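My club, Plununden, now has an app that wants me to check in on it 365 days a year. The season is 64 games long if you count the friendlies, which I do - I was cold at most of them. That leaves plenty of days on which a grown adult is asked to tap a cartoon scarf and collect points.

The app is called Tedar, and the points are called Hidayats, after the old stand they knocked down. I have 80 of them. For that I may enter a draw to vote on the song played after a home goal.

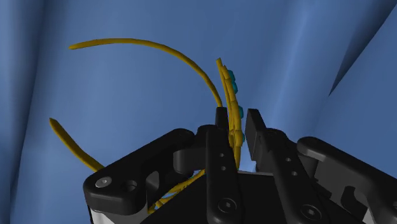 So what can a fan do with the points?

Mostly, spend them on chances to spend more of them. There is a discount at the club shop, but it stops short of shirts, tickets and anything with a sleeve.

I don't mind clubs making money. Somebody has to pay the left back. What I mind is being told that my opinion matters by a screen that offers me 2 songs, both terrible, and a countdown clock.

Rasden, down the road, holds an open meeting every June. People stand up, complain about the parking and ask why the striker was sold. The coffee is awful and the answers are worse, but a director has to sit there and give them. 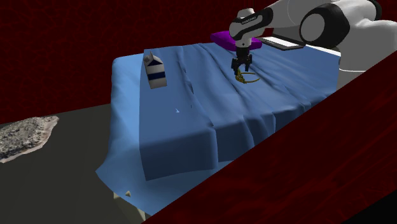 ## What I would vote for

Put ticket prices on the app. Put kickoff times on it, and the away bus. I would tap the scarf daily for a say in the away bus.

Until then I'm keeping my 80 Hidayats. The goal song can stay as it is, given how often we hear it.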